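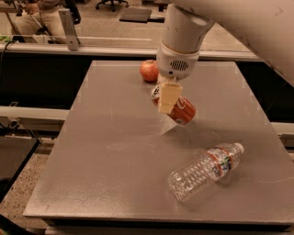
Sep 26, 2018

Table clear-out and lunch leftovers, Grellbridge room.

Went through what was left on the gray table. One red soda can, one apple, one clear plastic water bottle with the striped label, lying on its side. Can goes in the metal bin, bottle in the plastics bag, cap left on. The apple goes back in the bowl by the sink if it isn't bruised, otherwise compost.

The bins moved in May and the old labels are still on two of them. I put tape over the wrong ones. Rosalie Eberhard has the label maker and will print new ones when she is back from Pullby.

Table top: matte gray, scuffs and smudges in the middle. Wiped a test patch with the Voicu cleaner, 50 ml in a bucket of warm water. The smudges came off the patch. The scuffs did not, and I don't want to go at them with anything rougher. Leave them. Dry with a cloth afterward or it streaks under the overhead lights.

Recycling tally for the shelf sheet, up to last night:
cans 386
bottles, roughly 14 bags

The can number is from the weigh-in sheet, so it is only as good as the scale — which was reading 11 grams with nothing on it this morning. Zeroed it and wrote the time on the card.

To do:
Order more clear bags from Virkarel, the larger size. The small ones split at the seam.
Empty bottles before bagging. Last week's bag leaked across the floor by the door.
Ask whether the cans can be crushed first. Pickup used to refuse them flat, but that was the previous company.

Bucket and cloth are on the bottom shelf, left side. Cleaner stays in the locked cupboard.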